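Home | Current issue | Archive | For authors | Contact

September 2012
Salinas Working Papers in Household Studies

4. Wear, storage and the second life of denim

4.1 How long garments were kept

The households in the Vandar survey kept jeans longer than any other garment except winter coats. We asked each of the 22 households to list every pair they owned, when it was bought and when it was last worn. This gave 298 pairs in all. Many had not been worn for a year or more, but few people had plans to part with them.

Reasons for keeping old pairs were mostly practical. People spoke of gardening, painting and car repairs. A smaller group kept jeans that no longer fitted, in the hope that they would fit again. Price played little part – cheap pairs were kept as long as dear ones.

4.2 Folding and hanging

Most households folded their jeans and stacked them on a shelf or in a drawer. Hanging was less common and was linked to the size of the wardrobe. Whether a belt was taken out before storage varied even within the same home. Where it was left in, the waistband made a thicker end to the fold and the stack tended to lean.

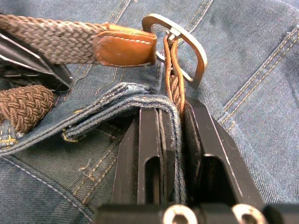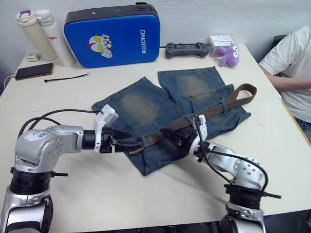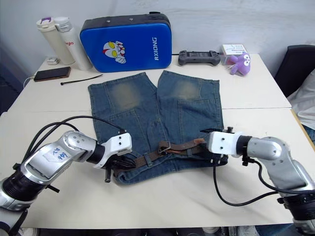
Figure 4. Folded denim.

Belts left in the loops had a second effect, which we had not expected when the survey was drawn up. People treated the belt and the jeans as one item, and when the jeans were given away the belt often went with them. The sorting staff at the Dovo charity shops told us the same thing. They remove belts at the first table and sell them separately, as a belt on its own rail sells faster than one hidden in a pile.

4.3 Washing

Reported washing was less frequent than we had assumed. In 20 of the households, jeans were washed only when they looked or smelled dirty. The other two washed them weekly along with everything else. Water temperature was seldom known – people named a setting on the dial, and these differ between machines. We have therefore left temperature out of the tables and report only the number of washes in the diary month, December.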